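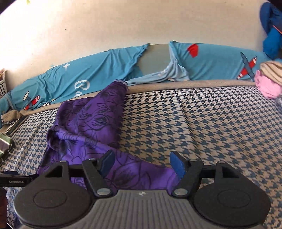 Purple cloth with the flower and leaf print, on the bed

sturken_sews
Posted 16th December
Hello all. I have a question about washing printed fabric before cutting. I bought 4 meters of purple fabric with a flower print from a market stall in Lutden, and I want to make a duvet cover for my daughter. The seller told me it is cotton and does not need washing first. My mother always washed everything before she took the scissors. I don't want to lose the color, the dark outlines of the flowers are what I like most. What do you do?

lutden_market_fan
Wash it. Always wash it. I made curtains from unwashed cotton and after the first laundry they ended well above the window sill. Same temperature you will use later, then iron while still a little damp.

quietbobbin
I disagree with this "always". For a duvet cover you can cut a bit larger and wash after. New fabric is stiff and much easier to cut straight. When I prewash a long piece, it comes out twisted and I spend the whole evening with the iron. I have sewn bedding for many years and only prewash if it is going together with another fabric.

lutden_market_fan
And if the dye runs? She will have a finished cover and purple pillows.

quietbobbin
Then test a small corner. Wet it, press it on a white cloth and look. It takes one minute.

sturken_sews
Thank you both. I did the corner test just now with warm water and the white cloth has a light pink shadow. Is this a lot or a little? Also I forgot to write that the back side will be plain white sheet, from the shop in Sarkstead.

quietbobbin
Ah, with white on the back I change my answer. Prewash the purple, alone, cool water, two times if needed. Wash the white one too, so they shrink before you join them.

old_selvedge
Please sew a zigzag along the raw ends before it goes in the machine. I skipped this once and took out a big nest of threads. And no vinegar, people will tell you vinegar fixes the dye. For modern cotton dyes it does nothing.

Shi_44
My grandmother used salt and vinegar and her reds stayed red — I will not accept "nothing" so easily.

old_selvedge
Her reds were maybe well dyed from the start. A color catcher sheet is cheap, use this.

Shi_44
Maybe. I still put the salt.

lutden_market_fan
What did you pay for the fabric, if I can ask? I saw similar ones there last winter but the price was too high for me.

sturken_sews
I paid 237 for the whole piece, after some talking. I will do the zigzag tonight and wash it cool tomorrow. One more thing, buttons or zipper at the bottom? My daughter is 4 and she pulls at everything.

quietbobbin
Zipper, with the pull hidden under a flap.

old_selvedge
Buttons. A broken zipper means you open the whole seam again.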